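Speaker notes – Care of the two-arm cell at Trurkow
Speaker: Tyra Sjögren, Maintenance Training, Fulby
Revised 9 Aug 2024

Slide 1. Opening
Welcome the group. State that the talk covers setup and weekly care only. Questions on programming go to Lajos Mészáros after the session.

Slide 2. Mounting
Both arms are fixed to the front rail through their base plates. Check the plate screws before power is applied. If a plate has moved, even slightly, the saved positions can no longer be trusted and the arm must be set up again.

Slide 3. Cables
Most of our stops in June were cable faults. Each cable must have enough slack at the wrist and elbow for the full reach of the arm – move each joint by hand, power off, and watch the cable as it goes. Do not pull a cable tight to make it look neat. Pause here for the Nekine group, whose cell is routed differently.

Slide 4. Fingertips
Wipe the fingertips at the start of each shift. Replace them in pairs after 540 hours, or sooner if the surface is worn. Record the change under form 263.

Slide 5. Test with the flat box
After any work on a gripper, the cell is run on an unfolded box before it returns to normal duty. Remind the audience that hands stay outside the rails until both arms have stopped. Ross Menzies will take questions on the stop circuit.

Slide 6. Work at hand
Leave this slide up during discussion. Ask the group to trace the purple cable on each arm from wrist to base, then ask where they would expect wear first. Allow ten minutes.
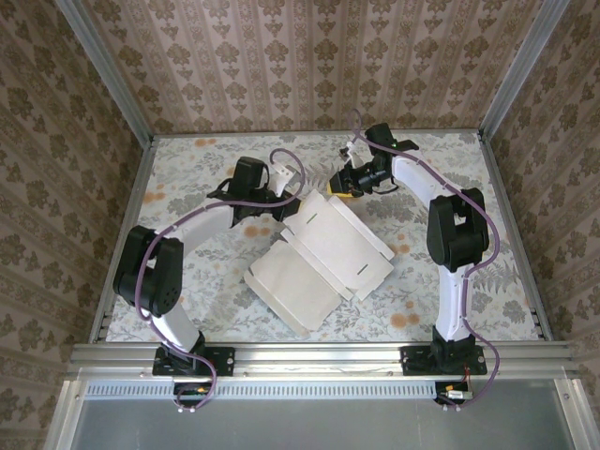
Slide 6: Both arms at the unfolded box, cables running down to the bases.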